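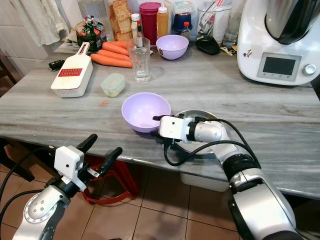 *Photo: Aroha Hollis*

**Grating carrots on marble – staining??**

**aroha_h**
Right so counter as of this morning. Grey and white marble, came with the flat, landlord is very precious about it. I want to do a big carrot salad and I've got the little handheld grater with the red panel, no box grater. Last time I did it straight over the worktop and there was an orange smudge for 2 days. Do I need a board or is a bowl ok? Got two of the lavender plastic ones. Also how many carrots for nine people, I've got four out.

**brodiehenare**
Bowl. Hold the grater over it and go. Four won't do nine people unless they're rabbits, get a bag. 800 g peeled is what I'd use

**L. McKinnon**
Board every time. Carrot juice gets into unsealed marble and so does anything with lemon in it, and I bet there's lemon in the dressing. Ours has a dull ring by the sink from half a lemon, been there since December. Wipe up scraps as you go too – I can see a bit of carrot sat on yours already.

**brodiehenare**
the orange comes off with washing up liquid, ive done it loads

**L. McKinnon**
Off yours maybe. Is yours sealed? Hers might not be. Drip of water on it, leave it a few mins, if it goes dark underneath it isn't sealed.

**aroha_h**
Did the water thing, went a bit dark near the edge. Not great. Yes there's lemon.

**ashtontreloar**
Move your car key before you start, mine went in the peelings and then in the compost. Took an hour to find. And the mouse

**aroha_h**
ha ok moved both

**yerin_son**
What's in the tub with the green lid? If that's the dressing I'd keep it off the stone as well, stand it on a plate. Also with a handheld one tilt it so the bottom end is touching the inside of the bowl, far less flies about. Grate till theres a stub left then eat the stub.

**aroha_h**
Not the dressing, just leftover houmous. Dressing's not made yet, might do it in the glass.

**brodiehenare**
Still say a board is one more thing to wash. Tea towel under the bowl, job done

**L. McKinnon**
A tea towel soaks it up and then holds it against the marble, Brodie. That's worse!

**brodiehenare**
only if you leave it there all night

**ashtontreloar**
Bin bag, cut open, flat under everything. Looks awful, works

**aroha_h**
Going with board AND bowl on top of it. Off to get more carrots. Does anyone put raisins in or is that only my nan

**yerin_son**
Sultanas. Soak them first

**L. McKinnon**
No fruit in mine thanks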